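## Setting up the Vilura label maker
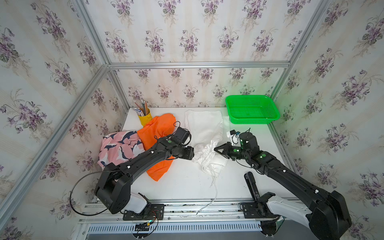
Okay, so before you plug anything in, check that the roll in the box is the 7 mm one. I bought mine from a shop in Plerkville and got the wrong size the first time, and I spent a whole evening blaming the machine!

1. Slide the latch on the back to the left and lift the lid. It's stiff when it's new, so push harder than feels polite.
2. Drop the roll in with the loose end coming off the bottom. Pull out enough to reach past the cutter.
3. Close the lid until it clicks. I press both corners.
4. Plug in the cord and hold the power button for 5 seconds. You want a steady green light (blinking means the lid isn't shut).
5. Print a test strip from the menu under Setup > Test.

**Note:** If the test strip comes out faint, go to Setup > Darkness and bump it up to 160. The factory setting is way too light for Prindance rolls, which is what I use for spice jars and fabric bins.

**Caution:** Don't pull on a label while it's still feeding. Let it stop, then press Cut. The print head gets hot too, so keep your fingers out of there for a few minutes after a long run.

6. To save a layout, hold Store and pick a slot. My pantry one lives in slot 2, and I've never filled the rest.

Error 422 means a jam. Turn it off, open the lid, ease the tape out backward and start again from step 2. If you have the older Kinsella model, the latch is on the side, but everything else works the same way.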